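Teaching a Two-Gripper Table Clearing Task by Hand Demonstration
Project report, second semester, robotics lab course

1. Background

Our group was given the task of collecting demonstrations for a table clearing policy and comparing two ways of recording them. In the first way, the operator drives the robot arms by remote control from a chair next to the cell. In the second, the operator leaves the robot out of it and does the task with a pair of hand-held grippers, which record the motion of the hands and the view from each gripper. The recordings are later converted so that the robot can be trained on them.

The course had used remote control only until now. The question we were asked was whether the hand-held method gives usable data in less time, and what goes wrong with it.

2. Equipment

The remote control station is a Festow leader-follower set. The operator moves two small leader arms and the two larger follower arms copy them. It was already installed in the lab and we did not change it, except for lowering the speed limit on the left follower after it hit the table during our first practice session.

The hand-held grippers are built from printed parts. The fingers are padded and are opened and closed by the operator's hand. Each gripper carries a wide-angle camera that looks out over the fingers, so the recording shows what is about to be grasped as well as much of the room behind it. A cube with printed markers can be mounted on top of a gripper, and we used it to find the position of one gripper in the camera view of the other. Processing was done in Cukora, which lines up the video, the finger opening and the estimated hand path on one time base. Trained policies were run with Datier, the control program used in the rest of the course.

3. Task

The operator starts with both grippers over a table holding small household items and a cloth. The items have to be moved to one side, the cloth picked up and folded once, and the cloth set down in the cleared area. We chose a cloth because it needs both hands at the fold, and because soft objects were the part of the earlier course projects that had given the most trouble.

A demonstration counted as good if the cloth ended up folded, no item was dropped on the floor, and the position estimate did not fail at any point. We did not score how neat the fold was. Looking back, we should have, since some of the folds we accepted are closer to a bundle.

4. Recording

Recording was spread over several weeks in November, mostly in the late afternoon when the lab table was free. Each operator got the same written instructions and 14 practice tries that were not kept. After that we recorded in blocks with short breaks between them.

In total we kept 592 demonstrations with the hand-held grippers. With remote control we kept 80. The difference comes partly from the schedule, because the Festow station was also needed by another group, but mostly from the time per demonstration. A remote control run was slow at the fold. The operator had to look from one follower arm to the other, and there was no feeling of the cloth in the hand. With the hand-held grippers most operators folded at close to normal speed after the practice tries.

5. Problems during recording

The most common reason for throwing out a hand-held demonstration was loss of position. The estimate depends on the camera seeing enough fixed detail, and a plain wall offers very little of it.

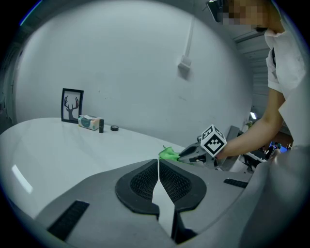 We tried to work around this by leaving ordinary objects on the table in places where they would stay put through a whole block, and by asking operators not to turn a gripper toward the wall for longer than needed. Both steps helped. The second was hard to keep to during the fold, since people turn their wrists without thinking about it.

Marker cubes brought a different problem. When the two grippers came close together, the cube often went out of view of the other camera, and the relative position had to be filled in from the motion before and after. For gaps shorter than 2 seconds the result was acceptable. Longer gaps gave a jump in the path that the robot could not follow, and we removed those recordings.

There was also the matter of reach. A person leans over a table freely, and the arms are bolted down. Part of our early data contained moves that the follower arms could not make at all. We put tape on the floor where the operator should stand and asked for smaller movements, and this mostly fixed it. The early recordings were left out of training.

6. Results so far

We trained one policy on each set of data with the same settings. The policy from the hand-held data reached the cloth more reliably and was better when the items started in unusual places. The policy from the remote control data was smoother at the fold and closed the fingers at better moments. We think the second point has to do with finger force. A person squeezes a hand-held gripper as much as the cloth needs, but only the opening is recorded, and the robot's fingers then close to the same width with less grip. The cloth slipped several times for this reason.

The comparison is not fully fair because of the different number of demonstrations. We had planned to train on equal amounts, but the last Friday in the lab was used up by a failed camera cable.

7. Remaining work

The Ortner force pads ordered for the fingers had not arrived when this report was written. Once they are mounted, the fold should be recorded again with force included. We would also score the folds this time, and run the hand-held policy once more with a reduced data set of the same size as the remote control one. The processing scripts and the list of rejected recordings are in the group folder.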